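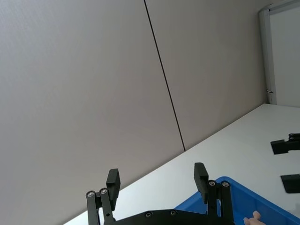 Amparo Calvo
Maintainer, Clancombe Litter Log

Clancombe Litter Log - README

Hi, and thanks for opening this file before opening the spreadsheet (I know how tempting it is to go the other way). This is the data from our shoreline litter surveys at Clancombe, cleaned up enough that other people can use it without calling me. You can still write to me, I like getting mail about trash.

What's in the folder

surveys.csv - one row per survey. Site, month, start time, tide, wind, who led it.
items.csv - one row per kind of litter per survey, with a count and a weight in grams.
codes.txt - the 21 item codes and what we mean by each of them.
sites.txt - how to find each of the 9 stretches of beach, written for somebody on foot.
notes.txt - whatever the survey leads scribbled at the bottom of their sheets. I typed these up as they were, spelling and all. Some of them are about lunch.

The two CSV files join on survey_id. If you open them in a spreadsheet program, please import that column as text! The ids start with zeros and your software will helpfully throw the zeros away, and then nothing joins and you'll think I sent you broken files. Two people have already written to me about exactly this.

How the surveys work

Each site is a strip of beach 200 meters long, from the water's edge up to the first permanent plants. We walk it in lines, parallel to the water, and pick up every piece of litter bigger than a bottle cap. Smaller stuff gets left out of the count completely. I'd love to have numbers for pellets and little fragments, but that takes sieves and a lot more patience, and it would be a different dataset.

Everything gets sorted on a tarp at the top of the beach, counted by code, then weighed by code. Wet rope weighs a ton compared to dry rope, so there's a column called wet (y or n) that you should look at before you do anything clever with the weights. For bags and wrappers I'd trust the counts more. For rope and net I'd trust the weights more, as long as you're comparing wet with wet.

A few codes that trip people up:

BOT is drink bottles only. Bleach and motor oil bottles are CON, along with tubs and jugs.
CAP is caps and lids found on their own. A bottle with its cap on is one BOT and no CAP.
LIN is fishing line, ROP is rope and string, NET is net with the knots still in it. A tangle with all three in it gets split up if we can manage it, and coded MIX if we can't.
FOM is any foam, including the crumbly white kind. If it broke up in somebody's hands while they were picking it up, it counts as one piece.
UNK is for things we couldn't name. There's usually a description in notes.txt and sometimes a pretty wild guess.

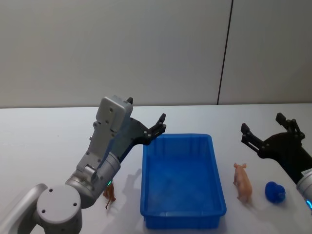

The codes changed once, too. In the first season bottles and containers were lumped together under PLA, and I've gone back through the paper sheets and split them wherever the lead had written enough detail. Where they hadn't, the row still says PLA. Please don't just rename those to BOT. If you need one long series, add BOT and CON together in the later surveys and compare that with the old PLA rows, which is what I do for our own charts.

Where the sites are

Seven of the nine are along the open coast at Clancombe. The other two, Teltov and Garba, are inside the river mouth and they're a different animal. Teltov collects what comes down the river, so you'll see food wrappers and cups there all year, and after heavy rain the counts shoot up. Garba is muddy, hard to walk, and gets skipped when the tide is wrong. A skipped survey has no row in surveys.csv at all. A survey where we went out and found nothing of a certain kind has a zero in items.csv. I care about this difference a lot, so please don't fill the gaps with zeros :)

Things I know are wrong or odd

One October survey at Garba was cut short when the fog came in. It has short = y, and the count covers the lower half of the strip only.
We had a kitchen scale for the first 16 surveys and it only went up to five kilos. Heavy loads were weighed in batches, so expect some rounding there.
Start times are local clock time, and I haven't corrected anything for daylight saving.
Tide is whatever the lead wrote down: low, mid or high. It wasn't checked against a table.
Cigarette butts (code CIG) are surely undercounted. They're small, they're the same color as the sand, and people get tired.

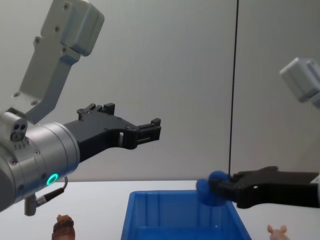

And some surveys come right after a public cleanup, which makes the beach look wonderful for a week or so. I've marked the ones I know of in the cleanup column, but dog walkers pick things up as well (bless them) and I have no way of tracking that. So read the numbers as what was lying there when we walked past. They don't tell you how much is arriving, and they really don't tell you how much is in the water.

What you can do with it

Pretty much anything. Class projects, maps, reports, letters to the city. Put "Clancombe Litter Log" somewhere near your chart and I'm happy. If you fix a mistake, send me the row and I'll fix it here too. If you're running surveys somewhere else and want to use our codes, go ahead, only please keep the meanings the same or change the letters - I've tried merging two sets where CAP meant two different things and I don't want to do it again.

Leads' initials are in the files and full names aren't, except for Albertina Pacheco, who asked to be named. She set up the strip at Tulton and drew the first version of the recording sheet, and the blank sheet in the folder is still mostly hers.

Updates

I add new surveys once the paper sheets have been typed in and a second person has read them back to me. That can take a while in the winter. changes.txt has the list of what got added or corrected, newest at the top. Old rows do get corrected now and then, so if you're quoting totals, say which version you downloaded. The version number is in the first line of that same file.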